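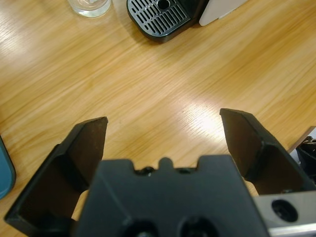
View from the wrist camera, jaws open, glass and drip tray at the far side of the table.

Is the Keltent gripper kit worth it for a small counter setup?

I run the coffee corner at a shared office and I'm looking at the Keltent arm kit with the two-finger gripper and the wrist camera. The seller lists it at $1,173, and the "Beverage Skills" add-on is another $226. The sales page says it will "learn your counter in an afternoon." I have heard that kind of thing before about a label printer.

The picture is from a unit I have on trial until Thursday. What I want is simple. Pick up a glass, set it on the drip tray, press nothing, spill nothing. Has anyone used one of these for real work, on a table with other stuff on it? And do I need the add-on, or is it just a folder of settings? Please no replies from people who have only watched the promo video.

zanbridge_tinker

I've had mine for 2 winters, so here goes. The arm is fine. The gripper is fine for boxes and sponges. Glass is another matter. Those fingers are hard black plastic with flat inner faces, and a clear glass with a rounded base gives them very little to hold on to. I glued thin rubber pads on mine and that helped more than any software did. Keltent sells pads too, at a price I won't repeat.

The other thing I see in your picture is glare. There's a white patch on the wood right by the tip of the right finger. My camera hated that. It kept treating a bright spot on my bench as an edge. I put down a dull gray placemat and moved a lamp, and the bad grabs mostly stopped. If your ceiling lights can't be moved, try the mat first.

About the add-on: it is more than a folder of settings, but only a bit more. You get some starter motions for cups and mugs. None of them fit my machine, so I recorded my own anyway. "An afternoon" took me most of a week, and I had to throw out a lot of my early tries because I had bumped the table.

I would not pay the $226 during a trial. Ask them to turn it on for free until Thursday. They did that for a guy on the Murnotia board.

park_street_repairs

Don't buy it. A tray and a person is cheaper.

countertop_skeptic

The answer above is rude but I'm half with it. Work out how many drinks you serve. We had a similar kit at a lobby counter and ran 200 pickups with plastic cups before letting it near glass. I'd do the same, with your own cups and your own tray, and write down every miss. The seller's success rate was measured on the seller's table.

Two things to check before the trial is up. First, whether the fingers clear the rim of the drip tray when they are wide open, as they are in your picture. The gripper looks narrow from behind, then you open it and it wants a lot more room — ours kept clipping the side of the machine. Second, get the return terms in writing. Ours said "unused condition," and they counted scuffs on the fingers as use. The inner faces on yours look a little scuffed too, so I'd take dated close-ups tonight and send them to the seller.

If they won't answer the email, you have your review.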